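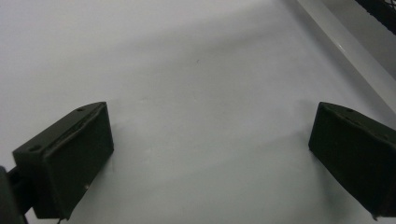
Hina Rizvi asks whether the Mellska board can be wiped with methylated spirits between coats of a different colour, and whether doing so voids the surface warranty. It can, and it does not. Use a lint-free cloth, keep the spirits off the cut edges, and let the board air for 4 minutes before the next sheet goes down. Acetone and lacquer thinner are a different matter and are covered under Solvents.

Reading time: 3 minutes

Mellska Pasting and Layout Board, Series 83

The Series 83 is a rigid, white-faced work surface for bookbinding, paper repair and small-format framing. It is supplied as a loose board for use on an existing bench. There are no legs, clamps or fixings in the carton. The board is cut and edged at our Domudcombe workshop and sold direct or through Cutamano stockists.

Construction

The core is moisture-resistant fibreboard, faced on both sides with the same white melamine so that the panel stays balanced through changes in humidity. Edges are sealed with a colour-matched band, applied hot and trimmed flush. Corners are eased by hand. The face is satin, chosen over gloss after early customers reported glare under bench lamps when lining up grey board and cover cloth.

Both faces are usable. Most binders keep one for adhesive and the other for dry work, and mark the edge band in pencil accordingly.

Adhesives

Wheat paste, methyl cellulose and PVA release from the face once dry and can be lifted with a plastic scraper. Wet paste should be sponged off with lukewarm water. Hot animal glue is acceptable provided the pot itself stands on a trivet. Contact cement is not recommended. It bonds well enough to the face that removal usually takes some of the satin finish with it.

Solvents

Methylated spirits, isopropyl alcohol and white spirit have no visible effect in short contact. Acetone dulls the finish and lacquer thinner will soften the edge band. Boards returned with solvent damage to the band can be re-edged at cost. Allow for freight both ways.

Cutting

The board is not a cutting surface. A scalpel will score the melamine, and a scored face holds paste in the groove and prints a line onto the next sheet. Place a self-healing mat on top, or use the older practice of cutting on a sheet of millboard and replacing it when worn. Hậu Đoàn's notes on trimming turn-ins, included in the carton as a folded card, assume a mat is in place.

Flatness

Each board is checked with a straightedge across both diagonals before packing. Store it flat, or upright with full support along the long edge. A board leaned at an angle against a wall in a warm workshop will take a bow over a season. Slight bowing can be corrected by turning the board over and loading it evenly for several days. Severe bowing can't be corrected and isn't covered.

Bench requirements

The supporting bench should be flat and clean. Grit under the board is the usual cause of a rocking corner. If the board creeps while you are burnishing, lay a sheet of open-weave shelf liner underneath. The Quách non-slip underlay, part number 302, is cut to match and can be added to any order.

Warranty

The face and core are covered against delamination, blistering and manufacturing defects. Edge bands are covered against lifting in ordinary use. Knife marks, heat marks, solvent damage and water left standing against an edge are excluded. Wiping down with alcohol as described at the top of this page is ordinary use.

Ordering

Boards are made in batches, and the next batch leaves Domudcombe in June. Non-standard sizes are cut to order and are not returnable. State the finished size, the longer dimension first, and whether you want the corners eased or left square.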